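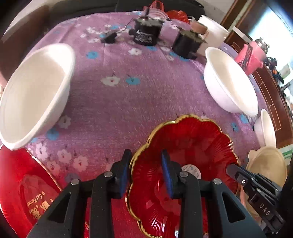
4. Setting Up the Driver Station

Now for the fun part: getting your Boltlow practice robot to move! Have the battery charged and the robot up on blocks before you start.

1. Plug the radio into the laptop with the short network cable.
2. Open the Kabbaj dashboard and type your team number into the box at top left. Rookie teams without a number yet can use 1801.
3. Switch on the main breaker and wait for the status light to go from blinking to solid.
4. Plug in both gamepads. The driver is slot 1, the operator is slot 2. If they come up swapped, drag them into order.
5. Select TeleOp, click Enable, and nudge the left stick forward. Wheels! Great feeling every time.

CAUTION: Keep hands, sleeves and lanyards clear of the drivetrain whenever the robot is enabled. The space bar is the emergency stop.

Note: If the dashboard shows error 1808, the radio is still on its old firmware. Go back to section 2 and run the updater again.

Drive code by Tarek Slaoui, guide by Nouhaila Zerouali. Revised Aug 16, 2019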